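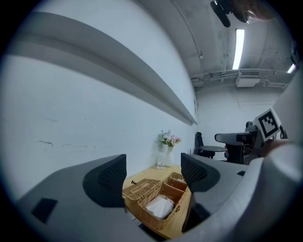 A tabletop in the narrow white room, 9th May.

I've been renting out the downstairs unit of my house for a while now, and I finally gave in and paid for one of those landlord apps. I went with Voneck, mostly on the word of my friend Karthik Cassim, who has two condos across town and swears by it. I've used it through one full turnover (old tenant out, listing up, new tenant in), so I feel like I can say a few things.

Setup first. You type in the address and it pulls up the lot size and the year built, and then you fill in the rest yourself. Mine had the square footage as 709, which matched my paperwork on the nose, so I was pretty happy right away! It got the parking wrong though. I have an alley space behind the house and the app kept insisting on "street only" until I went into a second menu called Extras and changed it there. Why is parking an extra? Who knows.

The listing builder is the part I liked best. You check boxes for what the place has, and it writes you a draft that you can edit. The draft was a bit much (my back steps became "outdoor living"), so I cut it in half and put in what I'd want to know as a renter: gas stove, shared washer and dryer, bedroom faces the alley, no central air. It lets you drag your photos into whatever order you like, and it warns you if one is too dark. I had the listing live before dinner, and I'd started after lunch with plenty of coffee breaks.

Then the messages came. Oh boy. I had 91 of them before I took the listing down, and Voneck put them all in one inbox, even the ones from the other rental sites it posts to. You can save replies, so I wrote one for "is it still available" and one for "do you take dogs" and used them until my thumb hurt. What I couldn't do was mark a message as unread again, and I lost a perfectly nice person that way. I opened her note at the grocery store, forgot all about it, and by the time I found it she'd signed somewhere else. Please fix this!

Showings worked fine. People pick a slot from your calendar and get a reminder text. I had six showings set up and only one no-show, and that one at least wrote back later to say sorry. My new tenant, Frida Briem, told me the booking part was the reason she came by at all, as the last place she tried wanted three phone calls first.

The credit and background check costs the applicant money, and you can't choose to cover it yourself. I ended up just knocking the fee off Frida's first month. The report is easy to read, with rental history at the top and everything else behind little arrows.

The lease tool I'm lukewarm on. It has a template for my state, but I had Pouran Rashti, the lawyer who did my closing, look it over, and she rewrote the bit on shared utilities and took out a whole paragraph on pools. I don't have a pool. Signing on the phone was quick once the wording was settled. The deposit was $700 and it showed up in my account later than the app said it would, so don't plan on paying your plumber with it that week.

I did try Kimaro back in January, the free one with the orange logo. It's okay for collecting rent, but the listing side is so bare that I gave up. Karthik has used Darnel too and says it's built for people with whole buildings.

Would I pay for Voneck again? Yes, for a turnover. In between I've switched down to the basic plan, which still does rent and repair requests, and Frida has already used it to tell me the bathroom fan rattles.

Four stars. I'll bump it up if they ever add that unread button.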